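The Blue One

My uncle Rimantas Ots left me his books, which sounds grand until you know that he had been living in two rooms over a shoe repair in Plornholm and that the books were most of what was holding up the walls. I had 17 boxes of them by the end of that first afternoon, and I was still only at the window.

The deal was this. I had until January to empty the place. The landlord, Mr. Jakab, was nice about it, but he had a way of coming up the stairs with a tape measure and holding it against things while I was trying to work. "Don't mind me," he'd say, and then he'd measure the sink.

I should say that I hadn't seen my uncle in years. He sent cards. He was the kind of man who wrote the whole card right up to the edges and then turned it sideways and kept going, and there was never one thing in it about how he was. It was all what he was reading. When I was nine he sent me a dictionary of a language nobody in our family spoke, with a note that said I'd thank him. I used it to press leaves.

So I took what I could home to Villby in my cousin's van, three trips, and started sorting on the little table in my back room. Keep, sell, give away. I'm not a fast sorter. I open things. I'd pick up a book about bridges meaning to put it straight on the sell pile and forty minutes later I'd be sitting on the floor with cold coffee, knowing a lot about bridges.
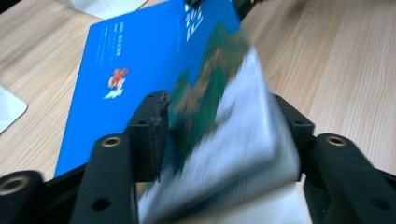 The Chinese books were the ones that got me. I'd had no idea he read it, or wanted to, and I can't read a word myself, so there was no getting lost in them the way I did with the bridges. I could only look at the outsides. There was a big bright blue one that I kept putting down in the middle of the table and working around, with tall white characters running down the cover like somebody had painted them in one breath, and a little orange-red emblem I decided was a flame, or a boat, depending on the day. Everything else got a pile. The blue got to stay where it was.

I called my mother about it. She's his sister, and she has opinions about him that go back to when they shared a bedroom.

"Chinese," she said. "Well, he would."

"Did he ever go?"

"Go where? He never went anywhere. He went to Dorach once and complained about the bread."

"Somebody must have taught him, though."

There was a long quiet on the line, and I could hear her moving pans. My mother moves pans when she's deciding how much to tell you.

"There was a woman," she said. "Before you were born. She taught at the college. I only met her the once and she beat me at cards." More pans. "He didn't want us to ask, so we didn't ask. You know how we are."

I do know how we are! I come from people who would sooner repaint a house than have a conversation in it.

After that I started going through the books differently. I held each one up and let the pages hang, in case something dropped out. What I got was a bus ticket, a receipt for herring, a pressed fern (so he did it too), and a recipe for dumplings in pencil with half the amounts missing. Nothing with a name on it. I'd do a few before work and a few after supper, and I got kind of good at it, the tilt and the little shake.
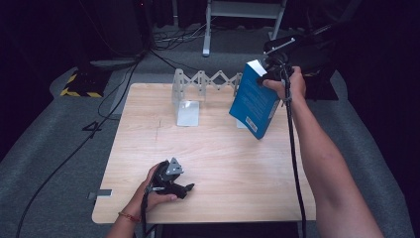 And I'd talk to him while I did it, out loud, like he was in the next room. Who was she? Was she funny? Did you write to her the way you wrote to me, all around the edges? My neighbor must have thought I had company.

It was on 1 Oct 2022 that I found the note. I only know the date because I wrote it on the back of an envelope afterward, the way you'd mark down a fever. It wasn't even hidden. It was inside the back cover of the plainest book in the whole lot, a paperback grammar so thumbed it wouldn't close, and it was in English, in a hand that wasn't his.

It said: R. – Page 72 is still wrong. You can't say it like that to anybody you want to keep. Try again.

So naturally I turned to page 72, and there in the margin was my uncle's handwriting, the same tiny crowded letters from my birthday cards, only in Chinese. A sentence crossed out. Another one under it, crossed out. He'd gone all the way down the side of the page and across the bottom. At the top, squeezed in where there was hardly any room, was one line he'd left alone. Next to it somebody had put a check mark.

I sat there for a good long while. Mr. Jakab called about the sink and I let it ring.

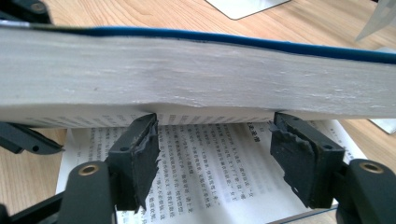

The thick one and an open one under it, on my table.

I could have had it translated. My mother asked me that straight off, and so did my cousin, and there's a man at the library who would do it for a box of cookies. I got as far as copying the line onto a card, very badly, like a kid drawing a horse. Then I put the card in the drawer with the takeout menus.

What I did was sign up for the evening class. It meets over in Dorach, in a room that smells like floor wax, and I'm the oldest one there by almost twenty years. The teacher says that to read a newspaper you'd need a lot more than 1000 characters, and I have maybe thirty, on a good night, if you don't rush me. I can say hello and I can say that the weather is bad. I can ask for tea.

Most of the books did go, in the end. The bridges went to my cousin, who hasn't opened them. The apartment got emptied with a week to spare and Mr. Jakab measured me out the door. But I hung on to the Chinese ones, every one, and they're on the shelf over the table where I do my homework.

Last night I looked at the line again, and I knew the third word. It's "bread."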